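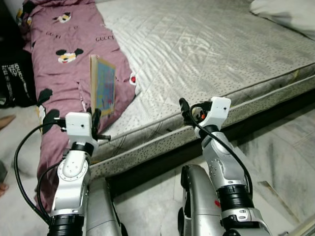

Figure 6. Both arms at the bedside, with a small framed picture at the left gripper.

Reading time: 2 min

6.3 Left gripper does not release a light object

This fault was first reported on the Brerau two-arm unit on 6/20/19. The gripper receives the open command, the panel shows OPEN, but the fingers stay closed on the object. It happens mostly with thin and light things, such as a small picture frame, and mostly when the object stands on soft bedding.

CAUTION: Do not pull the object out by hand while the arms have power. The fingers can open suddenly and the arm can move up. Keep hands and feet away from the arms until step 3 is finished.

1. Press Pause on the panel. Do not use the emergency stop for this fault, except if a person is in danger — the emergency stop releases the joints, and the arm can sink onto the bed.
2. Wait until the status light stops blinking.
3. Set the gripper to Service mode. The force limit goes down to 40 percent.
4. Support the object from below with one hand. With the other hand, press Open Slow on the panel.
5. If the fingers do not move, press Open Slow again. Maximum two times. After this, switch off the main power and call Chiriac service.
6. When the object is free, look at the gripper cable along its whole length. It must hang in a free loop and must not be caught in a blanket or under the mattress.
7. Run the Multmont finger test without any object. The value for both fingers must be under 400. If it is higher, do not use the gripper.

Note: Bedding gives way under the object, so the contact reading changes slowly and the controller may understand it as a grip which is still needed. Software version 2 makes the waiting time shorter. Please install it before you repeat the bedroom task.

Note: Write each case in the fault log, also when the fingers opened by themselves.

Comments

Smaranda Crăciun: Step 6 was our problem. The cable was under the blanket and we looked for a software error the whole morning.

Sebastian Voicu: Is the limit in step 7 the same for the right gripper?

Vanusness support: Yes, same limit for left and right.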